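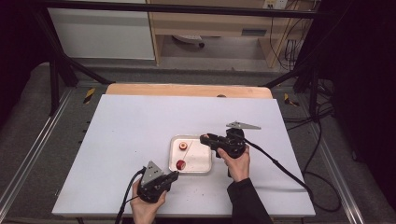
Snack dish

A snack dish is a small, shallow, flat-bottomed vessel with a low raised rim, used for serving food in pieces of one or two bites. It is usually rectangular or square. Trade catalogs also list it as a snack tray, relish dish, or tidbit dish, and the terms overlap. It differs from a plate in having a low wall in place of a sloped border, and from a bowl in having a flat floor on which pieces can lie side by side.

Form

The floor of a snack dish is level or very slightly raised toward the middle. The wall is short, and meets the floor either at a sharp angle or through a small curve called the cove. A wide cove is easier to wipe clean but reduces the flat area available for food. Corners are rounded on most molded and pressed ware, as square corners chip readily and collect residue.

Common lengths run from 12 to 18 centimeters. Larger pieces of the same shape are generally sold as platters. White is the most common color, in part because it matches other tableware and shows whether the dish is clean.

The upper edge may be plain or banded. A brown edge is produced in one of two ways. In the first, an iron-bearing wash is brushed onto the rim before firing. In the second, the glaze is wiped thin at the edge so that a darker body shows through. Wiped edges vary in width from piece to piece.

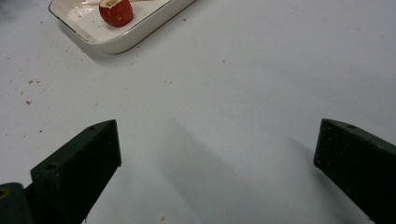

Banded rims wear faster than the floor of the dish where pieces are stored in stacks. Stacking dishes are made with a small step on the underside that seats inside the wall of the dish below. Without the step, the foot of the upper dish rests directly on the rim of the lower one and rubs away the band.

Materials

Stoneware and porcelain are used for most glazed examples. Melamine and enameled steel are found in catering, where breakage matters more than weight or feel. The Dramstead works made a stoneware version in runs of 4000, sold under the pattern name Baxter, with plain and brown-edged rims. The Zirex line, in melamine, copied the outline of the Baxter dish with a thicker wall.

Use

Snack dishes hold cut fruit, olives, sliced sausage, cheese, nuts, and similar foods. Pieces are laid in a single layer with gaps between them so that each can be picked up without disturbing the next. Wooden picks or short skewers may be supplied with the food. A pick longer than the dish is wide will not lie flat on the floor and rests on the rim, with one end over the table. Three small round pieces with pale centers fit in a square dish in this way, with two toward the upper corners and one lower down. 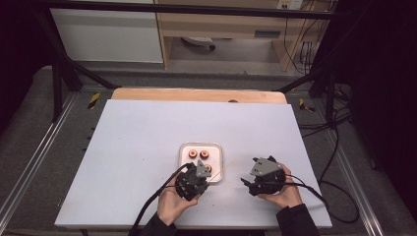 Spacing depends on the size of the pieces and the tool used to lift them. Fingers and tongs need clearance on 2 sides of a piece, while a pick needs clearance only from above. A thin pale stick extending diagonally past the right edge of a tray takes up little of the floor but can be caught by a sleeve or a neighboring dish. In formal service, picks are placed in a separate holder.

Dry and crumbling foods leave specks on the table beyond the rim, as the wall is too low to contain them. Some sets include an underplate for this reason. The Skaltex set has one with a recessed center.

Care

Glazed dishes are washed by hand or machine. Red fruit juice does not stain an intact glaze but can enter fine surface cracks, known as crazing, and leave a pink line. Melamine scratches under metal utensils and is not suited to oven use.

See also

Platter
Relish tray
Cocktail stick
Underplate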